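Progress report to the Sollberg fund, second period

Dear Mr. Leone,

With this letter I report how the youth football program in Kustach has used the second part of your grant. The first report spoke mostly about the pitch, so I will be short about it. The drainage on the east side is finished, and the goal area at the school end has new grass. The referee from Ciletti checked the lines in July and asked us to repaint one penalty box, which we did.

At this moment 40 players are registered in the under-13 and under-15 groups. Last season we could not make a full under-15 team and had to borrow boys from Rinaldi for away matches. Now we enter the district league with our own squad. The girls train together with the under-13 group, but we hope to give them a separate hour in spring, if the lights are working by then. 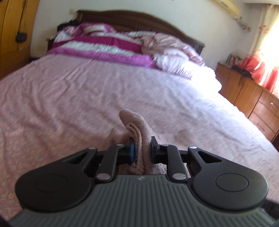
Of the 3,000 euros received for this period, we have spent 2,470. The largest part went to bus hire for away matches, and the rest to balls, bibs and the coaching course. Two coaches passed the course. The third must repeat the practical part, and the fee for this is already paid. The receipts are attached in the same order as in the budget table.

One point is delayed. The portable goals were ordered from Rinaldi, but the supplier has changed the delivery date two times. I ask your permission to move this cost to the next period. The price stays the same.

Our first home match is against Ciletti, kick-off at 3 in the afternoon. You are very welcome to come, and I can meet you at the station if you write to me before.

With kind regards,
the program coordinator, Kustach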